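Help us spend our equipment money sensibly (two paid places, October start)

I run the kitchen tasks side of things at Gakstead, and I'm looking for two people to join me for 3 months while we plan next year's kit. The job title is Equipment Planning Assistant, which sounds drier than it is!

Some of the job is spreadsheets. We've got a long wish list (spare grippers, better clamps, a second table, far too many cables) and I need someone who'll ring suppliers, chase quotes from Hiltico and Tzanetos and tell me when I'm being daft. Anything over 1,000 pounds goes to Thodoris Psarras for sign-off, so you'll be writing short, clear cases for him.

The rest of your week is spent in the kitchen with the arm, seeing what the work asks of the kit before we buy more of it.

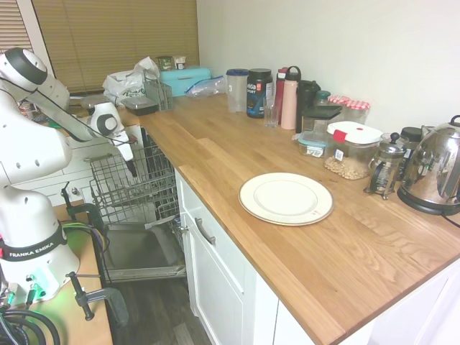
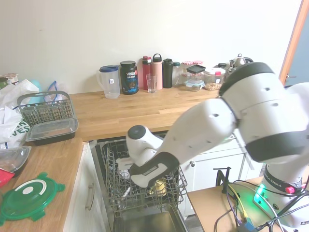 The Franka arm at the open dishwasher, upper rack pulled out, in both shots.

You don't need a robotics degree. I'd love to hear from you if you've ordered stock for a café, looked after a school lab or run a workshop on a tight budget (mine for small parts is 900 pounds, so you'll get plenty of practice). Being happy to load and unload the same rack 40 times in an afternoon is a definite plus, and so is liking tea.

Hours are flexible, though I do need you both in on Thursday for the planning meeting.

To apply, send me a page about yourself and one thing you've bought for work that you'd never buy again. CVs are fine too, but I'll read the page first!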